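How Soft Toys Get Their Stuffing

Dikville Children's Museum: Learning Pages for Young Readers

Almost every home with children has at least one soft toy. Some are bears, some are rabbits and some are creatures with no name at all. Under the fabric, most of them are made in much the same way.

A soft toy begins as a drawing. A pattern maker studies the drawing and decides how to turn it into flat shapes. Each shape is called a pattern piece. A simple toy may need only a few pieces. A large toy with ears, paws and clothing may need up to 34.

The fabric is called plush. Plush has a flat backing with many short threads standing up from it. These threads are known as the pile. When you stroke a toy one way it feels smooth, and when you stroke it the other way it feels rough. You are feeling the direction of the pile.
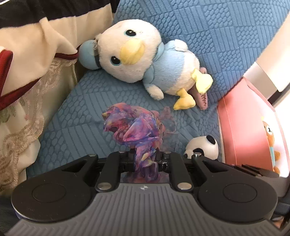
A plush duck with a white fuzzy head and a pale yellow bill.

The pieces are sewn together inside out, with one small gap left open. The toy is then turned the right way through the gap. At this stage it looks like an empty sock.

Next comes the filling. Most modern toys are filled with polyester fiber, a kind of plastic spun into fine, springy threads. Air is trapped between the threads, and this makes the toy soft to squeeze. Older toys were often filled with wood shavings or straw, and they feel hard and heavy.

Finally, the gap is closed by hand with a hidden stitch called a ladder stitch.

Visit the Toy Room

The museum keeps 153 soft toys in its Toy Room on the second floor. Zyanya Ayala, Curator of Childhood Collections, leads a short talk there at 2 p.m. each day in May. Children under eight must be accompanied by an adult.

Words to Know

Pile: the raised threads on the surface of plush.
Pattern piece: a flat shape used as a guide for cutting fabric.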